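Flerndale storage fee plan leaves plenty unexplained

July 25, 2019

Flerndale tenants in the Holloway apartments will start paying for basement storage this fall if the building's owner, Prerier, gets its way. The company calls the change a "space renewal." Tenants who read the notice taped up in the lobbies might call it a new bill.

Under the plan, every storage cage in the Holloway basements would carry a charge of $60 a month. Until now the cages have come with the lease. Prerier says the money will pay for new lights, better locks and a damp-proofing job by Berkik, a contractor that has worked on other buildings in town. The notice does not say what Berkik is charging, how long the work will take or whether the fee goes away once the work is paid for.

That last point matters. A fee brought in to pay for a repair has a way of staying put long after the repair is finished. Flerndale drivers were told the same sort of thing when the downtown lot put in its meters, and the meters are still there.

Prerier's main argument is that the basements are badly used. In a statement sent to this paper, the company said it looked at storage across its Holloway buildings in June and found 1123 of 2458 cages "empty or nearly empty." It did not say what counts as nearly empty. A cage with one bicycle and a pair of skis in it may look like wasted space to a landlord, but it is in use as far as the person who owns the bicycle is concerned.

The company also wants to combine smaller cages into larger ones, which it would then rent to people who don't live in the buildings. This comes on the second page of the notice, under a heading about "community access." Tenants may wonder how letting strangers into the basement fits with the promise of better security on page one. We asked. Prerier said entry would be "managed," and did not answer when we asked how.

Anyone who would like to skip the fee is told to clear out by the end of the summer. The notice includes a cheerful tip sheet on living with less: give away what you haven't used in a year, store bedding in vacuum bags, slide flat boxes under the bed. 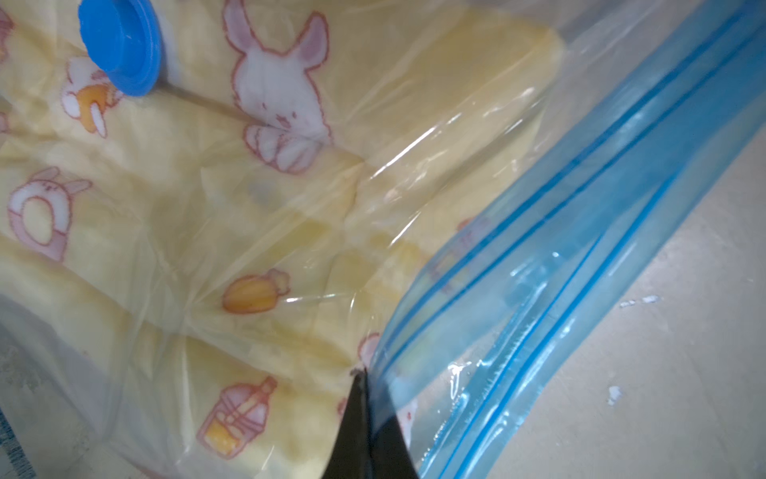

It is decent advice, as far as it goes, and it costs Prerier nothing. It does little for a family with a crib to keep for the next child, or for anyone whose closet is already full. The Holloway apartments were built with small closets, and the basement cages were the answer to that. Older rental ads for the buildings listed free storage as a selling point.

Whether existing leases allow the charge is another open question. The copy we were shown says storage is "provided," with no price next to it. Prerier says the wording gives it room to set a fee. The city's housing office says it has received 2269 signatures on a petition against the plan and is reading the leases now — it would not say when it expects to be done.

Prerier says the first bills will go out on schedule either way.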